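Why does a folded T-shirt take up so little room?

Drop a T-shirt on the floor and it spreads out in all directions, with lots of air hiding in the bumps. Fold it, and most of that air gets squeezed out - so the same shirt, with just as much cloth in it, fits in a much smaller space!
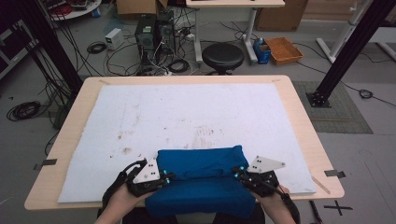
Every time you fold something exactly in half, it covers half as much table and gets twice as thick. One fold makes two layers, two folds make four, three make eight, and if you could manage a fourth you would have 16 layers of cloth, all piled up like a very soft sandwich.

Of course, cloth is bendy and likes to slip about, which makes it trickier than paper. It helps to lay it on a table, hold both sides, bring one end over the other and then smooth it gently with your hands. Wobbly edges are fine, and you can always open it up and have another go.
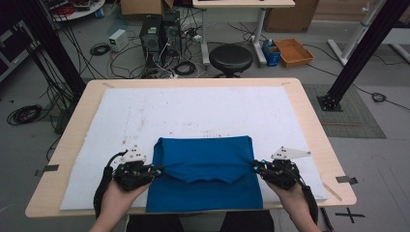

Amato, one of our readers, wrote in to say that rolling is better than folding, and that 17 rolled T-shirts went into one drawer at home with room left over for socks. Try both ways with your own drawer and see which you like best.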